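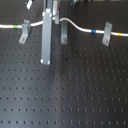

My sister said I should stop using dish soap on my face. She said it over the phone, before I had even told her what the rash looked like.

I was living in Fleranwood that winter and working the late shift at the bakery. The flour dried my hands and the ovens did the rest. By June my cheeks were peeling and my knuckles had split in 2 places.

The chemist on Pralow Street closed at six. I got there with a few minutes to spare and stood in front of the creams. There was a tub called Gristus with a grey lid, and next to it a smaller one in a nicer colour that cost twice as much. I had 40 dollars until payday.
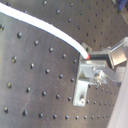
"Does it sting?" I asked the woman at the counter.

"Only for the first night, and only where the skin's broken."

She rang it up and put a sample of sunscreen in the bag. I walked home the long way, past the Teixeira flats, with the tub in my coat pocket.

It did sting. I sat on the edge of the bath and waited for it to pass, then put on a second layer — thicker, the way my mother used to do our elbows. She kept her cold cream in the fridge door beside the mustard. I hadn't thought of that in years.

In the morning there was a greasy patch on the pillow and my face felt tight but not sore. I rang my sister and told her I'd bought something.

"What colour's the lid?" she said.

I told her grey. She said she'd been using the same one since the baby, and then she had to go, he was at the cupboard again.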